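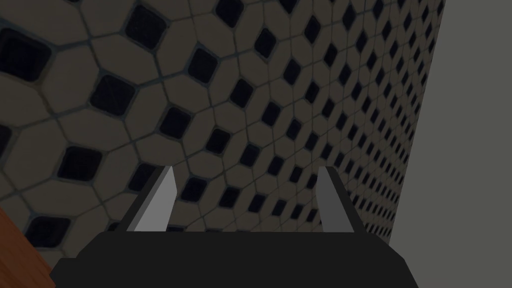
Notebook, June, household chores in sim

9:40 a.m. Restarted the Dendia room with the drawer cabinet reset to closed. Same chore list as before, 14 items, all written the way a person would say them to someone else in the house. "Put that in the top drawer." "Clear this off." "Bring me the basket." No coordinates in the text. The point of the exercise is to be able to answer the question Loldale keeps sending us, which is whether a two-arm machine can do any of this unattended yet. They want a yes or a no and I don't think they will get one from this notebook.

Of the 14, we have now run 13. The one left out is folding. The cloth in the room model still sinks through tabletops and I don't want numbers from it.

Episode count since the last reset of the log: 351. Cap is 700 control steps per episode, same as in May. I thought about raising it for the drawer chores and decided against it for now. When a drawer episode runs out of steps it has almost always been stuck in one place for most of them, so more steps would only make the files bigger.

Drawers

Pulling a drawer open is fine once the fingers are on the handle. Getting them there is the problem. The handles are thin and the approach has to be level, and the planner (Pandness, the build from the spring) likes to come down from above and then correct at the last moment. On the upper drawers the correction is small. On the lower ones the forearm comes close to the body and the planner gives up part of the correction to stay clear of it, so the fingers arrive tilted and slide off the bar.

Tried two things before lunch. First, forced a level wrist for the last part of the approach. Better on the upper row, no change on the lower row. Second, moved the base back a little before going low. That helped the lower row, but then the arm was reaching too far to pull with any force and the drawer stopped partway. I left the base change in as an option, off by default.

Note for whoever picks this up: the color words in the commands are a separate failure. "Open the green drawer" is not a good command for this furniture, there is more than one drawer that could be called green, and the policy picks whichever it likes. I first counted those as failures of the arm. They are failures of the command. Went back and relabeled them by hand, slow work, done by 1:15 p.m.

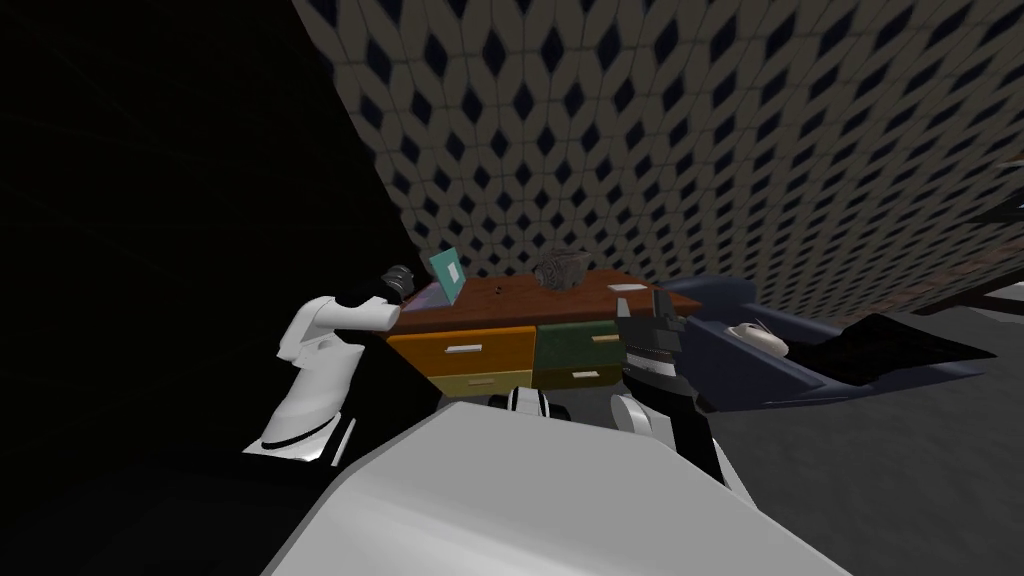 The tabletop chores are further along than the drawers. Anything with a flat bottom and some height gets picked up without much trouble, from either side. The basket is the easiest object on the whole list. The policy grips it by the rim and the lift is steady. Carrying it is less steady, the wrist rolls when the arm extends, and if there were anything in the basket it would be on the floor. We have only run it empty. Add a loaded version.

Flat things are bad. Anything thin lying on the wood can't be picked up by two stiff fingers closing from the sides, the tips touch the tabletop first and the planner stops. A person drags a sheet of paper to the edge and pinches it there. I scripted that as a fixed motion, drag to edge, pinch, lift, and it works in the scripted form when the start position is known. The learned policy has never found the drag on its own. In every thin-object episode I watched it tried to pinch in the middle of the table until the steps ran out.

Could give it demonstrations of the drag. Haddad has teleop hours open in the afternoons and I've asked for some. If we do that we should record with the left arm as well, because at the moment nearly all our demonstrations are right-handed and it shows. Given an object on the left half of the table the policy will sometimes send the right arm across to it, over everything in between, with the left arm sitting idle.

Collisions from that crossing motion are counted under "knocked object" in the log. Should be their own category. Did not change it today, the plotting script depends on the old names.

2:30 p.m. Checked the wrist view against the head view for the approach problem. The wrist view is not much use when the gripper is pointed at the wall. The octagon tile repeats and the feature matcher locks onto one tile, then onto its neighbor, and the pose estimate jumps by a whole tile. This does not happen with the gripper over the furniture. Swapped the wall for plain gray in a copy of the room and the jumps went away. I am keeping the tile in the main room anyway. People have tiled walls.

The black unlit area to the left of the room is still there in the head view. Doesn't seem to affect the left arm's success on easy objects, but I'd like it lit before we make any claims about left versus right.

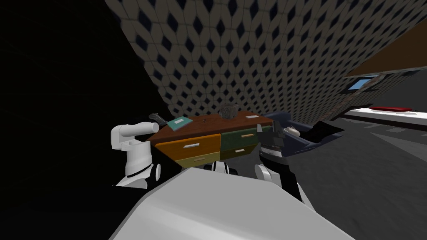 Head view, both arms up at the dresser, right gripper near the front corner.

Put-away chores, meaning open, place, close in one episode. These combine everything above and fail for all the same reasons. The order of the steps is usually right, which surprised me a bit. It opens first, then goes for the object. When it fails to open the drawer it still goes for the object and then tries to place it into the closed front. There is no check that the drawer opened. A simple one would do, compare handle position before and after. I'll write that tomorrow and rerun the put-away set only.

Closing is fine. It pushes with the back of the fingers, somewhat harder than needed.

For the Loldale question, what I am going to write back for now:

- Carrying a rigid object from one surface to another in a known room: yes, supervised.
- Opening upper drawers: most of the time.
- Opening lower drawers: not yet.
- Paper, cards, anything flat: only with the scripted motion.
- Putting things away without somebody watching: no.
- Folding: not tested, don't ask about it until the cloth model is fixed.

All of that is simulation. None of it has been on the bench arm, where the friction on the handles is going to be different.

4:50 p.m. To do

Drawer-opened check.
Loaded basket variant.
New log category for arm crossing, and fix the plotting script with it.
Rewrite the two commands that use "green."
Ask Dendia about lighting on the left side.
Left-hand demonstrations, if the teleop hours come through.
Back up the relabeled episodes, the only copy is on my machine.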